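Thread and Patience: Pictures from the Suture Bench

Welcome, and thank you for stopping by! We have wanted to put up a page like this for a long while, mostly because families and friends keep asking what we do all evening at the Clarnach practice bench, and "we sew" never seems to satisfy anyone. So pull up a chair. The pad gets a good deal of use, as you'll notice from the older wounds and stitches running across it, and we are fonder of it than we probably should be. 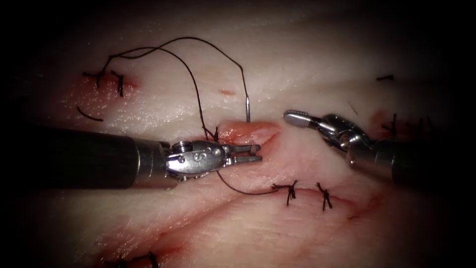

Meriem Ezzat
Bench instructor, Clarnach Suture Evenings

A curved needle standing nearly upright with its point in the tissue is a sight I never get tired of. I tell every newcomer to look at the needle first and the thread second, and then to breathe out, and I have said it so often that people now say it along with me. We have 21 regulars on the list this season, and I think all of them could recite it in their sleep.

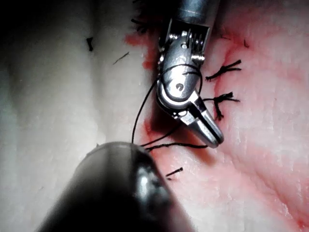

Thread has a mind of its own, and I could talk about it right through supper (I have, my husband will confirm). Mohcine Lamrani, who shares the Thursday class with me, likes his tails short and his loops small, while I have always been a bit more generous with mine. Either way you have to know where every bit of the strand is lying, and with one loop wrapped around the metal wrist and two lengths running under the closed jaws, there is plenty to keep track of. We give beginners 18 inches to work with and go on from there – the longer strands can wait until their hands have settled.

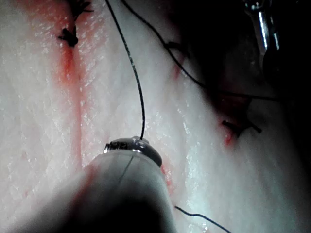
Mohcine would want me to add that short tails are also easier to count at the end of the night, and he is right, though I don't tell him so very often. We still argue over it while we're putting the trays away. The next set of evenings starts in September, at the same bench, and there are five places open if you know someone who would enjoy it.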